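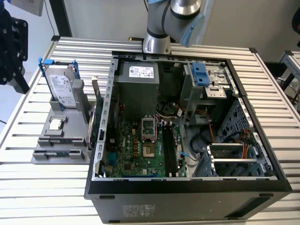
Computer refurbishing is the trade of taking in used computers, repairing or upgrading them, and selling or giving them away for a second period of use. Supporters describe it as a cheap and green alternative to buying new. The evidence for both claims is thinner than sales material suggests.

Definition

There is no settled meaning of "refurbished." One seller may replace worn parts and test every port, while another wipes the case and resets the software. Grades such as A, B and C are usually set by the seller, and a Grade A machine from one shop may pass as Grade B in another.

Process

Most shops erase the storage drive, check the power supply and main board, and fit memory or a processor where these are missing. Desktop towers are favored because their parts come out easily. Testing times vary widely and are seldom published.

Claims and criticism

The Honley program, a resale plan for office desktops, reported that 89 percent of its machines were still in use after 3 years. The figure came from a mailed survey of 700 buyers, of whom 500 replied. Owners of dead machines may have been less likely to answer, and the program did not say how it treated the missing replies.

Wamis, a parts dealer, has advertised its towers as "good as new" - a phrase that promises little, as its warranty leaves out fans and drives. Salehi, a rival, covers both but charges more.

Environmental savings are also disputed. An older desktop can draw more power than a newer one doing the same work, and some of the gain from reuse is lost this way. Critics add that machines counted as "reused" are sometimes stripped for parts or shipped abroad, where record keeping often stops.

See also

Electronic waste
Planned obsolescence
Prendside grading scale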